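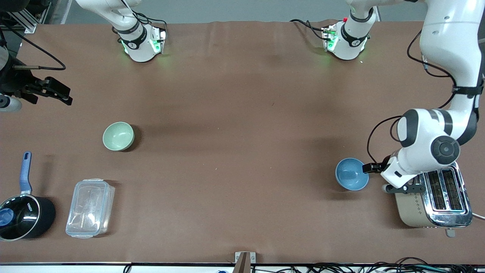

Two-armed tabletop station with bowls, a saucepan, a food container and a toaster.

Demonstration gathering (robotics)

Demonstration gathering is the work of recording examples of a task so that a learning system can pick up how to do it. In robotics, each example pairs what the cameras saw with how the arms and grippers moved, moment by moment. One complete recording is called an episode. A set of episodes may cover a single chore, such as putting a lid on a container, or a whole family of kitchen jobs.

Methods

The most common method is teleoperation, in which a person steers the arms from a matching pair of hand-held controls. In kinesthetic teaching the operator takes hold of the arm itself and guides it through the motion. Teleoperation keeps the operator's hands out of the camera's view, but it takes practice. New operators tend to overshoot when closing a gripper, and it's a real pleasure to compare someone's first day of recordings with their second week!

Two-armed stations open up a wonderful range of tasks. One arm can steady a bowl while the other tips something into it, or the pair can pass an object across the table when it lies beyond the reach of one side.

Choice of objects

Household items are favoured for their variety. A ceramic bowl has a curved rim that can be pinched almost anywhere, while a saucepan is usually easiest to take by its handle. Clear plastic containers are prized as hard cases, as their walls are difficult for many depth cameras to pick up. Shiny metal, like the chrome top of a toaster, throws reflections that change colour with the room lighting.

Between episodes the objects are moved and turned. A system trained on one tidy layout will often fail when a bowl is shifted by the width of a hand, so good collections include awkward spacing, crowded corners and handles pointing every which way.

The Clutside collection

Clutside is a kitchen collection begun in February by a group led by Oduor Laizer, and released on Oct 23, 2020. It holds 1615 episodes across 14 tasks, recorded by 17 operators. Of these, 712 use both arms. Episodes were recorded with Treteo, a logging program that keeps camera and joint readings on a shared clock, and labelled afterwards in Rullness.

Failed attempts were kept and marked as such, a decision that has made the collection a favourite for studying recovery from a slipped grasp.

See also

Imitation learning
Khổng (labelling scheme)
Teleoperation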